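Kollege Zweiarm: Bilder aus der Kleinteilesortierung bei Vitoso 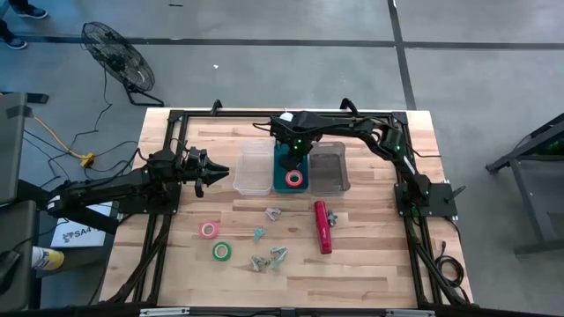
Klebeband, Winkel, Hefter: Der rechte Arm kümmert sich um die türkise Kiste, der linke hält sich mit offenem Greifer bereit.

Seit März wird bei uns in der Halle automatisiert. Wer dabei an Funkenflug und Förderbänder denkt, den müssen wir enttäuschen. Es geht um Büromaterial und Kleinteile, die aus den Rücksendungen unserer Kunden kommen und wieder in die richtige Kiste müssen. 573 verschiedene Artikel führt das Lager, und erstaunlich viele davon kommen zurück, gern alle im selben Karton.

Bisher hat das die Frühschicht gemacht, im Stehen und mit Radio. Jetzt übernehmen 2 Arme einen Teil davon, und das Radio ist geblieben. Über den Sender wird weiterhin gestritten, die Arme enthalten sich.

Der Tisch hat auf dem Plan einen langen Namen, in der Halle heißt er Trosik, nach dem Projekt. Sawsan Jaber hat 11 Jahre lang Retouren sortiert und legt inzwischen fest, was in welche Kiste gehört. Das klingt nach Beförderung und ist auch eine, sie hat nur vorher nicht geahnt, wie viele Meinungen es zu Metallwinkeln geben kann. »Früher habe ich das Zeug einfach weggeräumt«, sagt sie. »Heute muss ich begründen, warum.«

Shadi Fakhoury aus der Instandhaltung führt das Störungsbuch. Der Eintrag »Klebeband rollt weg« kommt darin so oft vor, dass er sich dafür einen Stempel gewünscht hat. Bewilligt wurde der Stempel nicht. Ein dritter Schulungstag bei Erkeser dagegen sofort.

Was sich sonst geändert hat: Niemand hebt mehr die vollen Retourenkartons über Kopf, und die Schicht beginnt eine halbe Stunde später. Dafür gibt es eine Besprechung, die eine halbe Stunde dauert. 300 Teile pro Schicht waren das Ziel fürs Frühjahr, die beste Schicht kam auf 1.151, allerdings hatte Sawsan da kräftig mitsortiert. In der Präsentation für die Geschäftsleitung stand die Zahl ohne diese Fußnote.

Entlassen wurde für den Tisch keiner. Zwei Kolleginnen sind in den Wareneingang gewechselt, eine davon freiwillig. Die andere sagt, es gefalle ihr inzwischen, man solle das aber bitte nicht weitererzählen.

Als Nächstes zieht die Software von Qaisi ein, danach reden wir noch einmal über die Pausenzeiten.

Stand: 10. Mai 2021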